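Anoma Barua has run the corner grocery on Chow Street in Hillthorpe for 13 years. Before that she kept the books for a furniture importer, and she says the two jobs are more alike than people think.

"You buy, you sell, you write it down," she said. "The difference is that lettuce goes bad."

The shop measures 700 square feet. She opens at six and closes at nine, and on Saturday she stays an extra hour for the people coming off the late bus. Her rent is $1680 a month, which she calls fair for the street.

Most of her trade is small. Customers come in for milk, bread or something to eat on the walk home, and few of them spend more than $10. She stopped giving out plastic bags before the town asked her to.

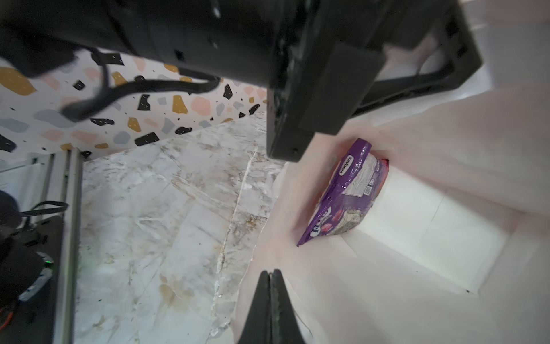 Paper costs her more, and she has not passed that on. "I thought about charging a nickel," Barua said. "Then I pictured having that conversation all day, and I left it alone."

Her produce comes from Horkow, a wholesaler outside town. She tried a cheaper one, Lirasow, for a month and went back after two late deliveries in one week.

Barua is 61 and has no date in mind for retiring. Her son works in insurance and does not want the shop. She has had one offer for it, from a man who planned to sell phones.

"I told him to ask me again in December," she said. "He hasn't called."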